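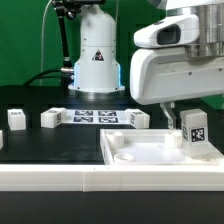 Who may declare the ground fit for play?
The match-day inspector makes the decision after completing every section of this checklist. The umpires keep their own authority over the pitch and the weather once play has begun.

Jandmont Cricket Ground
Pre-Match Safety Inspection Checklist
Form 709, in force from 1 April 2018

Mark each item Satisfactory, Attention, or Fail. An item marked Attention must carry a comment. An item marked Fail must be corrected before the gates open, or the affected area must be closed.

Section A. Playing area

A1. Outfield free of holes, raised sprinkler heads, and debris
Satisfactory.
Comment: The worn patch near the Ruditz End has been filled and rolled. Check again at the interval.

A2. Boundary rope in place and clear of fixed objects
Attention.
Comment: The rope lies too close to the drain cover on the east side. Move the rope in and record the new line with the scorers.

A3. Sight screens stable, wheels locked
Satisfactory.
Comment: Brake on the Oline End screen is stiff but holds.

A4. Covers and roller parked outside the boundary
Satisfactory.

A5. Bowlers' run-ups dry and level
Attention.
Comment: Left side of the Oline End run-up is soft underfoot. Sawdust to be kept at hand. Refer to the umpires before the toss.

Section B. Practice nets

B1. Netting whole, no gap wide enough to pass a ball
Fail.
Comment: Tear in the side netting of lane 2. Lane closed and signed. The other lanes may be used.

B2. Matting flat and pegged
Satisfactory.

B3. Spectators kept back from the open end of the nets
Satisfactory.
Comment: Barrier to remain until both teams have finished warming up.

Section C. Spectator areas

C1. Capacity notice displayed at the main gate
Satisfactory.
Comment: The limit is 800 persons. Gate staff are to stop admission at that figure, including for members and guests.

C2. Seating secure in the Hutsuliak Stand
Attention.
Comment: Loose bolts on the back row. The row is roped off until they have been tightened — tape alone is not an acceptable repair.

C3. Aisles, steps, and exits clear
Satisfactory.
Comment: Coolers and folding chairs are not permitted on the steps. An announcement is to be made before the first over.

C4. Warning signs for balls entering the seats
Satisfactory.

Section D. Medical and emergency

D1. First aid room open, stocked, and staffed
Satisfactory.
Comment: Ice packs are low. Reorder before the September fixtures.

D2. Stretcher and defibrillator in marked positions
Satisfactory.

D3. Ambulance route open from the road to the boundary
Attention.
Comment: A delivery van was parked across the service gate at the time of inspection. The driver was asked to move it. Gate to be checked again before admission.

D4. Public address system audible in all areas
Satisfactory.
Comment: Faint behind the pavilion — acceptable with a steward posted there.

Retain the completed form in the ground office with the scorers' copy of the match sheet.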